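Household Skills 1 – Handout for session 4: towels, cloths, the folding table
Instructor: Aisyah Wibisono. Table checks: Danang Ngui
Read before class. Bring the laundry tally sheet from last time, filled in please, not blank.

Starting point is always a crumpled towel on a bare table. Sort out first, fold second. 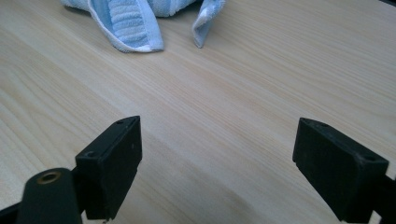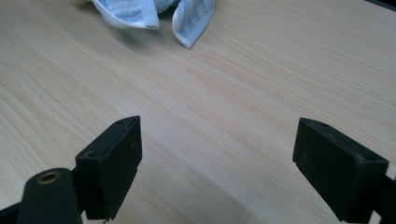
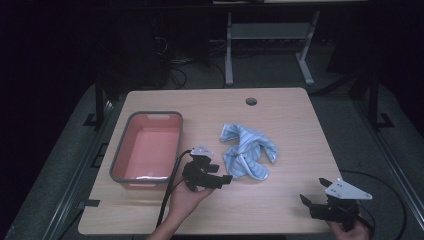
Most of the time lost in folding goes before the first fold. People grab the middle of the heap, shake it, get a new heap. So session 4 is mostly about finding corners. A striped cloth is the easiest one to learn on, like the blue and white one lying in a bunch beside the pink basin, with one corner already sticking up near the top. Start from that corner. Don't hunt for a better one. Hold it, run the other hand along the hem till you hit the next corner, and now you have a short side or a long side and the rest is easy.

1. Setting up

Table clear, wiped, dried. Wood tops show up crumbs and hair badly under a pale towel and terry picks up everything. Wipe with the grain.
Basin on the left if you are right handed, other way round if not. Work comes out of the basin, onto the middle of the table, finished pile to the far side. Never back into the basin – we had 30 towels go round twice in the Kornura block last year and had to start over.
Lamp or window in front of you if possible. Light from the front throws the ridges up and you can find the hem faster.
Stand close. Hips nearly touching the table edge. Reaching = sore back by the end of the hour.

2. Reading the heap

Look before touching. Two or three seconds is enough.
What to look for:
Hem. Usually paler or flatter than the body of the towel. Where it curves back on itself there is a fold underneath, where it comes to a point there is probably a corner.
Stripes. These tell you direction. If the stripes in one flap run one way and the flap next to it runs another, the cloth is twisted between them. Untwist there, not at the ends.
Height. Where the fabric lifts off the table you get a shadow under it. That is a good place to slide your fingers in flat.
Labels, if there are any. Label is nearly always on a short side or close to a corner.

Q that comes up every year: do we shake it out? One shake, away from your face, AFTER you have two corners. Before that it does nothing.

3. Flattening

Two corners of the same short side, one per hand. Lay that edge down along the table edge nearest you. Let go.
Smooth away from you with flat hands, from the center to the sides. Don't pull. Terry stretches if you pull it and then the two ends don't match and you blame the folding.
Small creases near the hem – leave them. Large crease across the middle – lift one end and lay it down again.
If it hangs over the far side, turn the towel a quarter turn, don't fight it.

4. Folds (the ones on the practical)

Half fold. Short edge to short edge. Line up corners first, then the hem, then smooth. Everybody does it the other way about and gets a fan.

Thirds (the Plornlow fold, since that's what the linen room at Plornlow asks for). Long side in by a third, other long side over it, then half, then half again. Hem ends up inside. Rounded edge faces out on the shelf.

Dish cloth. Half, half again, done. Please do not roll them, they come undone in the drawer.

Roll, for bath towels in a basket only. Fold lengthwise first, tuck the first corner in tight. Will cover this in session 5 if there's time, there usualy isn't.

5. Sorting

By size first, by color second. Most of you did color first last time and ended up with a very pretty stack that fell over.
Thin cloths go on top of thick ones.
Anything with a frayed edge goes in the mending bag, not the pile. A bit of fuzz on the loops is fine, a loose thread longer than your finger is not. Snip it, don't pull.
Damp? Back on the rack. Feel the hem, it dries last.

6. Some numbers to give you an idea

The Teoh building puts 200 towels through on a normal day. The linen room counted 3,878 pieces for July, hand towels included, bath mats not. I use this for the shelf space excercise so keep it handy. Shelf holds 80 hand towels in thirds, fewer in halves – work out how many fewer for next time, using your own measurments from the table.

7. Common mistakes from last term's practical

Folding over a twist. It feels like a lump in the pile, you can find it with your palm.
Starting with the biggest flap because it's nearest. Go for the pointed bit instead, points are corners.
Pressing hard on every fold. Once at the end is plenty.
Leaving the stack half on the table edge. Center it.
Talking while counting. You know who you are.

8. For the practical

One basin, five pieces, mixed sizes. All start bunched, so don't tidy them before the start. Marks go for: corners found without shaking, edges matched, stack straight, table left clear. No marks for speed but you do have to finish inside the slot.
Danang will go round and check stacks. If he asks you to redo one, redo one, not all five.

Reading: Dultudier booklet, the chapter on linens, skip the bit about starch. Spare copies in the cupboard by the door. Tally sheets to Aisyah before the break.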